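Zirkasach RV park changes site power and booking rules

Vemstead – The Zirkasach RV park has revised its site allocation for the coming season, manager Marijke Van Wijk said in a notice to pass holders in April 2020.

Powered sites will be limited to 10 amps per rig until the Lebrun loop is rewired. Rigs with two rooftop air conditioners must run one at a time. The deposit stays at 5 per cent of the booking.

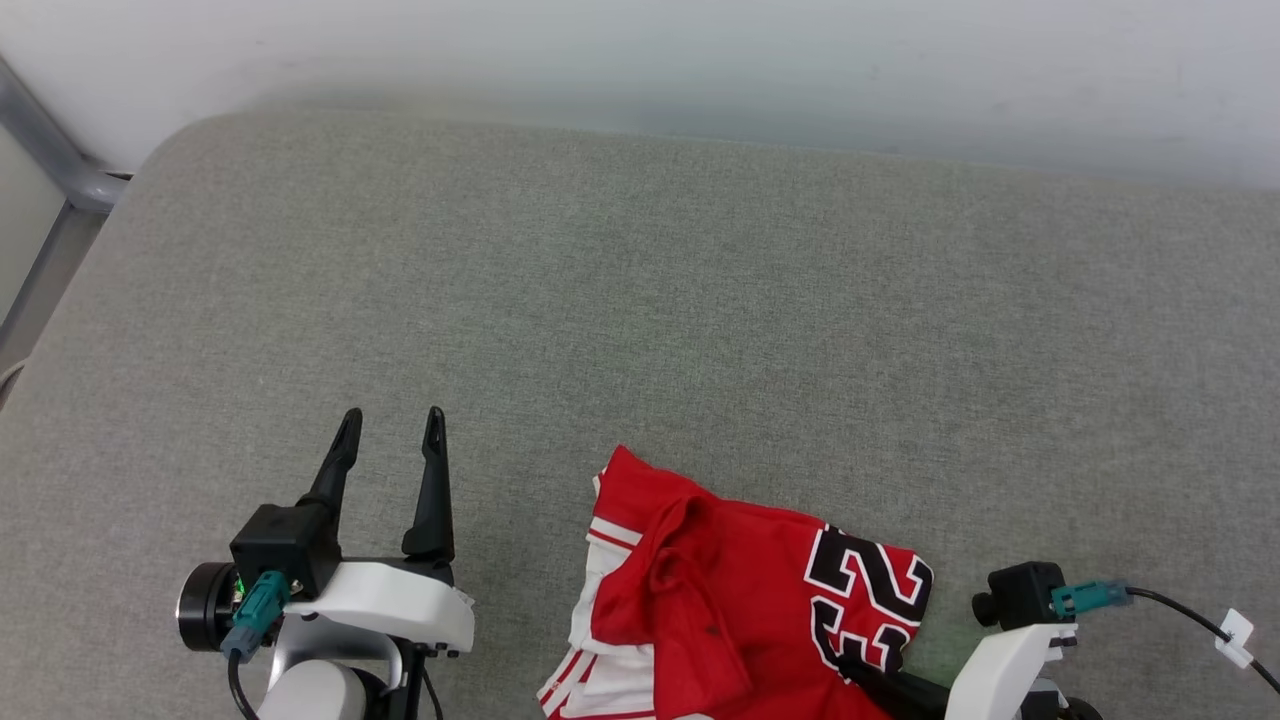
Water and dump station

The dump station moves to the north gate. Its holding tank takes almost 1000 litres and will be pumped out each morning, so the lane is closed until nine. Hoses left connected overnight will be shut off at the tap.
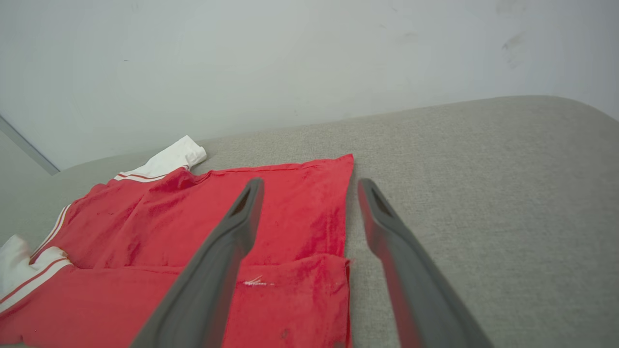

Potable water is drawn from a separate line, and the fittings are standard garden thread. Pressure regulators are required on all sites – the park does not lend them.
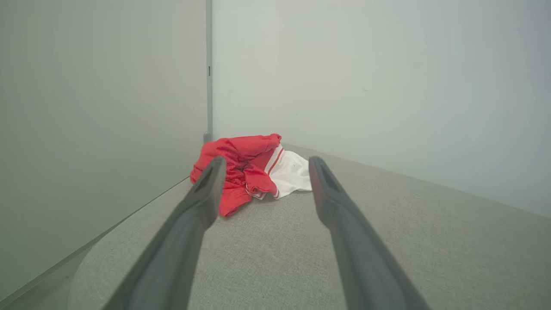
Long-stay guests have until December to renew. The renewal form is kept at the office and covers storage, pets and laundry. Clothing is not to be dried on power pedestals or fences. A red garment left crumpled on grey upholstery, as shown, is a matter for the owner of the rig, and the rule stops at the door. Varkero passes remain valid on both loops.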